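Plutatix update: slot targets for the rack task

March has mostly gone into one part of Plutatix, the planner that picks a place in a rack and gets a tray or basket to stand up in it. Readers of the last newsletter will remember that the old version aimed at the center of the rack and trusted the wires to do the rest. That worked for dinner plates. It did poorly with anything woven, and woven things are what the Wirska task set is full of.

The main change is in how the target is stored. Up to now a place action was a single pose for the gripper, worked out before the arm moved. It is now a slot line plus a lean angle, and the gripper pose gets computed from those two at the end of the approach. If the item has shifted in the fingers during the lift, the planner corrects for it before going down into the wires. The correction is small in most runs, but with a braided rim a small error is enough to hang the item on top of a divider.

Perception had to change to support this. Thin white wire on a white table is hard to segment, and our depth data on it was close to useless. We stopped trying to recover each wire. The new module looks for the repeat pattern of the dividers in the color image and fits a set of parallel lines to it. Shadows were the biggest source of false fits, because the shadow of a rack repeats with the same kind of spacing as the rack itself. A fit is now accepted only if the wrist view and the fixed view agree on where the lines run.

The wrist views also feed a new check that runs just before release. It asks whether the rim is between two dividers and whether the lean is inside the allowed range. If either answer is no, the arm backs up and tries again. After 2 failed tries it stops and waits for the operator. We set the limit that low on purpose, as repeated pushing bends the wire and then the line fit is wrong for every run that follows. 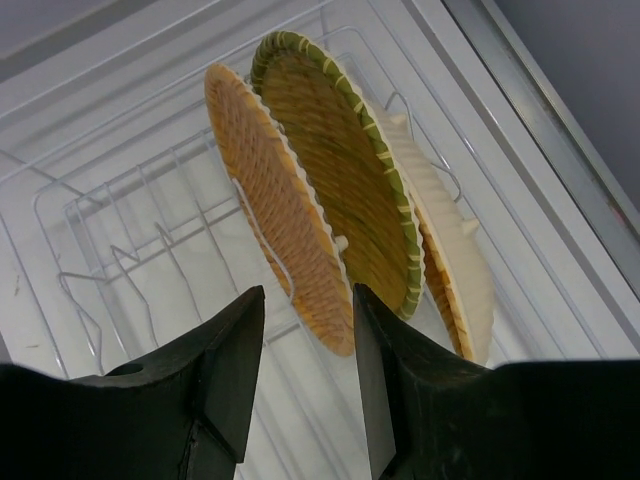
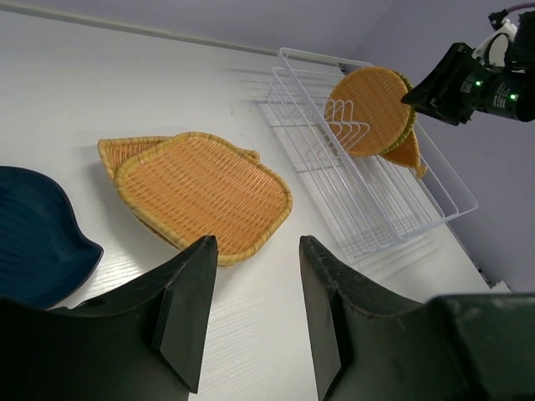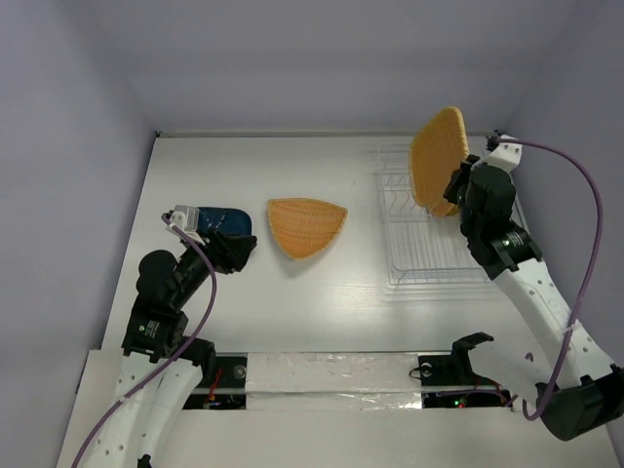
Woven trays and baskets with the wire rack, from the two kinds of view the planner uses. The first two are wrist views and the last is the fixed view.

The Purba group, who run the same planner on their own bench, wrote back after trying the test build that the retry limit felt too strict to them. In their logs a third attempt often went in cleanly, and they would like the number to be a setting in the task file. They also asked why the lean angle is given in the rack's frame when every other angle in Plutatix is given in the table's frame, and said it cost them most of an afternoon.

Both points are fair. The retry limit will be a setting in the next build, with the present value as the default. The angle is harder to change. The rack can sit at any rotation on the table, and a lean given in the table's frame would have to be worked out again whenever the rack is moved. For now we have added the frame name to the log line and to the error message, which should save the next person the afternoon.

On results, we ran 100 placements at the Plevard bench with the new planner and 85 ended with the item standing in a slot at release. Most of the misses were on items with a pointed end. The planner treats the outline as an ellipse when it picks the lean, and a pointed shape does not balance where an ellipse would. An outline model that follows the real edge is in progress but is slow, adding about 5 seconds per placement on the bench computer. We want that well down before it goes into the main branch.

Two-arm handling is unchanged in this build. Each arm still plans alone, with a shared keep-out region over the rack that only one arm may hold at a time. Planning both arms together is scheduled for June.

To try the current build, pull the slot-target branch and rerun the camera calibration first. Old calibration files will load without a warning, but the two views will not agree and every line fit will be rejected. Task files written for the old place action need the pose field replaced with slot and lean. A conversion script is in the tools folder. It handles single racks only, so files with more than one rack have to be edited by hand.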